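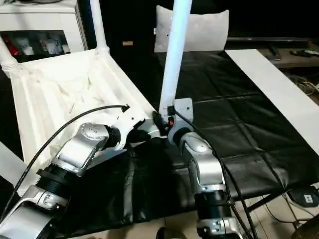

Has anybody here kept a Skedix two-arm kit past the trial? We have one on loan through Bevau, and I need to tell my boss yes or no by the end of November. The job is simple stuff, white tube legs and molded parts, the kind of flat-pack that takes me 3 minutes by hand if I've had coffee. The arms themselves seem nice and the motion is smooth! My worry is the cabling. On the left arm the thick black cable loops up over the joints to a little connector above the wrist, and I keep picturing it snagging on a leg. Bevau wants $500 a month after the trial, which feels like a lot for something I still have to babysit. Did you reroute the cables, and did you keep the kit?
Yolanda Cabrera

benchrat_mo
We kept ours, mostly because the grip is good (way better than I expected on smooth plastic). I'd get the left gripper right on the joint where the leg meets the body and leave the other arm free for the loose parts. If you grab farther out on the leg, the whole thing wants to twist on you. Took me about 40 tries to stop doing that, so don't judge it on your first afternoon.

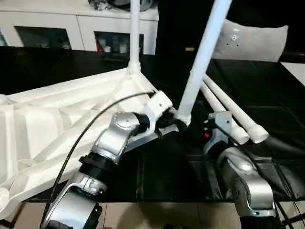 Left gripper clamped at the joint, cable running down across the white part

On the cable, I added a second clip near the elbow and left some slack for the wrist. Make sure you run it through the full range by hand before you trust it.

Pete in Maurya
no, sent mine back. too much money

sallowfield
Somewhere in the middle of those two. The thing that won me over was the right arm being able to hold two legs side by side in one grip, so you aren't going back to the bin every time. Try it with the rounded ends down by the gripper and the narrow ends pointing away from you.

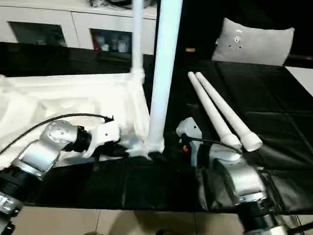
What I'd ask Bevau before you sign

Ask if spare grippers are in the monthly price. Mine weren't, and a replacement pair was $166 plus shipping. Also ask who does the setup if you change products, we moved over to the Jullavside stools in spring and ended up redoing all the positions ourselves.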